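About Hultent Interiors

Hultent Interiors is a residential design and remodeling firm specializing in laundry rooms, mudrooms, pantries and other working areas of the home. The company was founded by Agnes Tosh and Gregor Menzies, who had worked together for several years on whole-house renovations and found that the smaller service rooms were usually planned last and with whatever money was left. They opened the first Hultent office in order to give those rooms a proper design process of their own.

The firm now employs 33 people across 2 offices. Our staff includes interior designers, cabinetmakers, a tile and flooring crew, and project coordinators who remain with each client from the first visit until the final walk-through. Plumbing and electrical work is carried out by licensed contractors under our supervision.

Our Approach

Every project begins with a visit to the home. A designer measures the room, records the location of water, drain and vent lines, and speaks with the household about how the space is used and by whom. The client then receives a floor plan, a materials board and a written estimate. No work is scheduled until all three have been approved and signed.
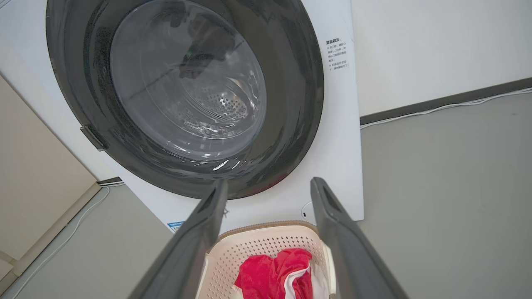 Storage is designed to the dimensions of the room. Cabinets are built in our own shop, and clients may choose from 73 standard finishes or request a custom color. Countertop heights are set for the people who will use them, and we ask that the principal users of the room attend the planning meeting whenever possible.

Our Collections

Hultent offers two cabinet lines. Brurkier is a framed line with traditional door profiles, suited to older homes. Zivine is frameless, with flat fronts and recessed pulls, and is most often selected for apartments and narrow rooms. Both lines can be ordered with folding counters, hanging rails and pull-out hampers.

Our Leadership

Agnes Tosh directs the design studio and reviews all plans before they are presented to clients. Gregor Menzies oversees the cabinet shop and installation crews. In May the firm completed its purchase of Wanigasekara Tile, a longtime supplier, whose showroom continues to operate under its own name.

Warranty and Service

Cabinetry and installation are covered for three years from the date of completion. Service requests may be submitted through the Contact page or at either office during business hours.

Page last revised September 2023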